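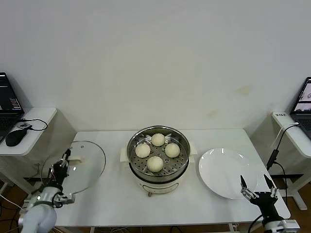 Steamed buns at home, Flavdale talk - notes, Nov 6, 2024

Open w/ the April batch. Collapsed, wrinkly, sad. Ask who's had that. Hands up.

Main point = steam, then patience. Lid off slow, tilt it away from you so the drips dont land on the buns. Say this twice!!

Spacing. Leave gaps, they swell. Small batch beats a crammed rack. Don't cover all the holes.

Water: 600 ml in the base, top up w/ hot not cold. 9 min for small ones, then heat off, wait 3 before teh lid moves. 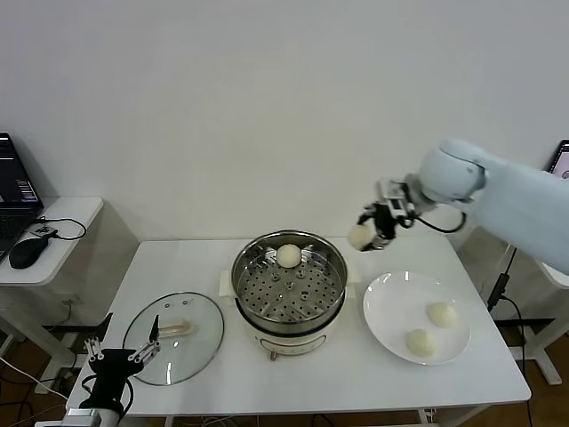
Buns going between rack and plate, one still on the rack.

Big flat plate, keep them apart or the skins stick and tear. Move one at a time, light grip, no squashing. Lid flat on the table, not on top of the buns.

If time: Katona flour vs the regular bag. Skip if running over. Handout at back, then questions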